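Joder Bin Picking Kit (club set)
Item 1183 | In stock | Ships in 11 days

What's in the box
Wooden practice blocks in two colors, reddish-brown and dark green
Task cards, 30 of them, spiral bound
Score sheets and a USB stick with the starter programs
Bins and clamps are not included (see below)

Hi, I'm Isla Pryor, and I run the robot club that this kit grew out of! We started selling it in February after two other clubs wrote to ask where we got our blocks. The answer was that Igor Doležal cut them in his garage and painted them on his back porch, so now he cuts quite a few more of them.

The task sounds so easy. Blocks go in one bin, lying any which way, and the arm has to pick them out and move them to the bin next door. My students always figure they'll have it done by lunch. Then a block ends up against a wall, or two of them lie so close that the fingers won't fit between them, and suddenly everybody is arguing about approach angles (I love that part).

Cards 1 to 8 use fixed positions, so a beginner can teach every point by hand. After that the blocks get dumped in and the team has to deal with whatever they get. The Čierny cards at the back add color sorting, and those are hard. Eduard Pešek wrote them, so complain to him.

Setting up
You want two metal bins with sloping sides, set one behind the other and clamped together where they meet.

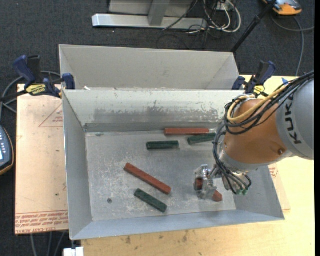

Please do clamp them! We skipped it our first season, and every time an arm nudged a wall we had to teach all the points over again. Any bar clamps from the hardware store will do. Keep the handles out of the arm's path, and run the first pass at your slowest speed with a hand near the stop button.

The bins will get scratched up, and I wouldn't bother replacing them for that. If you use a camera, test it with the bins you'll compete with, scratches and all.

Will it work with a small arm? Gilberto Benavides runs it with the little Grulasis his school has and just leaves out the longer blocks. Check your gripper opening first.

Spare blocks are item 761, sold in either color. Club discount applies if you order for more than one team.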